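3. Cell Setup and Upkeep

3.1 Table and mounting

All trials in this paper were run on one cell, which we call Tovar after the building it stands in. Tovar is a fixed table with a single arm bolted at the operator's side. The arm's base sits on a white mounting plate held to the table edge, and the plate is fastened by hand with black knobs so that it can be taken off without tools. We chose hand knobs because the cell is shared with a second group at our Ginville site, and the arm has to come off the table about twice a month.

Hand knobs do work loose. During the first weeks we saw a slow drift in the grasp positions that we first put down to the camera. The plate had turned by a small amount, less than a millimeter at the knobs, but enough to miss a small object at the far side of the table. We now check the knobs by hand at the start of every session and put a pencil mark across the edge of the plate and the paper. If the two halves of the mark no longer line up, the plate is reset and the base calibration in Section 3.3 is run again before any data is kept.

The head camera looks down at the table from above the base. Its mount is separate from the plate, so removing the arm does not disturb it. The reverse is also true, and it caused us some trouble: a shift in the plate does not show up in the camera checks, and a camera that passes its own check says nothing about the arm.

3.2 Surface and layout

The tabletop is covered with brown paper. Bare table reflected the ceiling lights and gave false edges in the depth image, most of all near clear objects such as ice. Paper removed nearly all of this. It also stains and wrinkles, and a wrinkle under a light cup is enough to tip it. We change the paper every 300 trials, or sooner if it lifts at any corner. The new sheet is pulled flat from the base side toward the back and taped underneath, never on top, where the tape would show in the camera view.

Figure 4 shows the layout for the drink task. Items that hold or receive other items have fixed home areas, and the smaller items are moved by hand between trials within a set region. The ice bowl is kept on the left, away from the fruit and the cutting board, so that a dropped cube does not end up under the board. The cup stands near the center, where the arm reaches most easily from either direction. The space between the cup and the mounting plate is left open. An earlier layout used that space for the fruit, and the elbow passed over it so low that we lost several trials to contact.
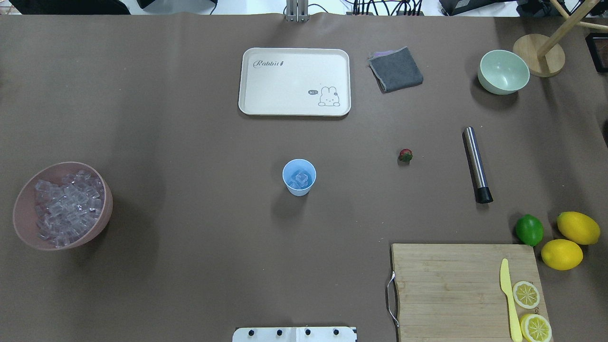

Figure 4. Drink task layout from the head camera. The ice bowl is at the left, the blue cup near the center, and the citrus and cutting board at the lower right. The tray, the folded gray cloth and the green bowl are toward the back. The mounting plate with its knobs is at the bottom edge.

3.3 Calibration

Calibration has two parts. The camera part uses a printed target laid flat on the paper at five positions. It takes a few minutes and is done once a week. The base part uses a pointed tip held in the gripper, which is brought down to four marks near the corners of the table. The operator guides the tip by hand and records the joint angles at each mark. The fit between the recorded points and the camera points gives the base position.

We accept a base calibration when the worst of the four marks is within 1.5 mm. If it is not, the operator repeats the worst mark once. If it still fails, the knobs are loosened, the plate is seated again and all four marks are repeated. We do not average two failed runs. An early version of the procedure allowed this, and it hid a bent tip for most of March.

The tip itself is checked by turning the wrist a half turn above a mark. If the point moves visibly off the mark, the tip is replaced. Tips are cheap, and we keep a box of them with the cell.

3.4 Water and cables

Ice is the hardest item on the table to live with. A session with the drink task leaves meltwater on the paper even when no cube is dropped, mostly as drops from the gripper fingers. The finger pads are rubber sleeves made by Sturnix. They grip well when dry and poorly when wet, and they also begin to slide on the metal fingers once water gets underneath. We take the sleeves off after each drink session, dry both surfaces and put them back. Sleeves are replaced after 1000 closing cycles. One pair reached 737 before it split along the inner edge, so the limit may still be too high for wet work, and we have not yet settled on a better one.

Bowls and cups are emptied at the end of the day. The board is wiped and stood on end. Cut fruit is thrown out after each session, and whole fruit is used until it softens, because a soft lemon deforms under the normal grip force and changes the grasp.

Power and signal cables run behind the table, on the side away from the base. Before the first drink session they were kept below table height, where any spill would have run down onto the connectors. We moved them and added a drip loop to each cable that comes near the table. The emergency stop is tested with the arm moving slowly, once per day and again after any cable has been unplugged.

3.5 Log and faults

Each session is logged in Gavus, our in-house record tool. The operator enters the paper change, the knob check, the calibration errors and the sleeve count, and the tool will not open a new session while any of these is blank. Faults are entered as free text. We tried a fixed list of fault types at first and dropped it -- operators picked the nearest type even when it did not fit, and the records could not be used later.

The results in Section 4 cover 400 trials. Trials run between a failed knob check and the last good one before it were removed, whether or not the arm completed the task. The version of the procedure given above is the one in force on 2026-10-06. Earlier versions differ mainly in the base calibration limit, which was 2.5 mm until the bent tip was found.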